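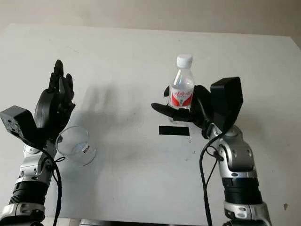
## Aula 6: Coordenação bimanual e máquina de estados

A tarefa desta aula usa duas mãos, um copo e uma garrafa. O objetivo é escrever o sequenciador que leva o sistema de `espera` a `preensao_dupla` e de volta, sem tratar cada braço como um programa separado.

Estados usados no laboratório:

- `espera`: mãos abertas, objetos sobre a mesa
- `aproximacao`: cada braço segue a sua trajetória até a pose de pré-preensão
- `fechamento`: controle por corrente nos dedos
- `preensao_dupla`: os dois objetos seguros
- `falha`: abrir as mãos e recuar

O planejador Brukora recebe as duas poses-alvo e devolve uma trajetória única, com 70 pontos por braço. O controlador interpola entre eles a 440 Hz. Se um dos braços perder a referência, os dois param.

Na percepção, vidro e plástico transparentes dão profundidade ruim. Por isso a pose da garrafa é estimada a partir do rótulo, e a do copo, a partir do contorno na imagem de cor.

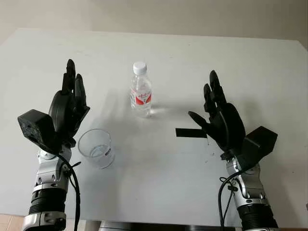

Uma pergunta da turma foi se não seria mais simples fixar as poses no código, já que a mesa não muda de lugar. Funciona enquanto ninguém encostar nos objetos. No exercício, a pose deve vir sempre do módulo de percepção, e o sequenciador deve rejeitar estimativas com mais de 55 ms.

### Calibração da câmera de punho

A transformação entre câmera e garra é obtida com o pacote Kurek. São 25 poses do braço, com rotações variadas em torno de pelo menos dois eixos. Partes da própria garra que entram no campo de visão precisam de máscara antes da detecção de pontos.

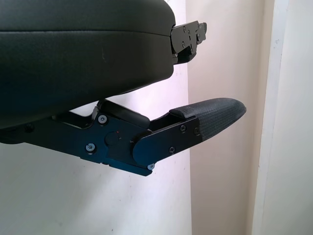 *Notas de aula, Laboratório de Robótica Akberg. Revisão de abril.*

A máscara é um arquivo PNG binário, um por abertura da garra. Com uma só máscara, o dedo móvel aparece como obstáculo no mapa local e o planejador recusa trajetórias válidas.

Para entregar: o código do sequenciador, o diagrama de estados e o registro de uma execução que tenha passado por `falha`.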